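6th June

Survey day, at last!
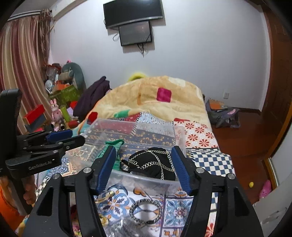 The 4000 comments from the Fultton customer survey finally landed in my folder, and I have been grinning at my screen ever since. I read the first 200 by hand before letting the software anywhere near them, which took the whole morning and two pots of tea. People write such wonderful stuff when you give them an empty box! One woman used hers to describe a sweater she wanted, "green, ribbed, with a rolled edge," and I laughed, having a green ribbed knit with a rolled top edge right there in the clear bin on the bed. No tag in my scheme fits her, so I made one called "wish list" and it already has nine comments in it.

After lunch I ran the lot through Lilteo. The first pass put "sick delivery, love it" under complaints, and "fine, I guess" under praise – so the slang list needs work. Lutfa Khan sent me hers from the April project and it helped a ton. Second pass was so much better. I checked another 200 at random and the delivery and returns groups were nearly all right. Sizing is still a mess (long comments, three topics each, half of them about somebody's cousin).

Mahfuz Talukder called at four wanting a chart for the Sæther meeting. Gave him the returns one. He asked if we could split it by store and I said yes before thinking about whether the store codes are even in the file. They are, phew, just under a column named "misc2."

Tomorrow: split the long comments into sentences, rerun sizing, write back to Lutfa.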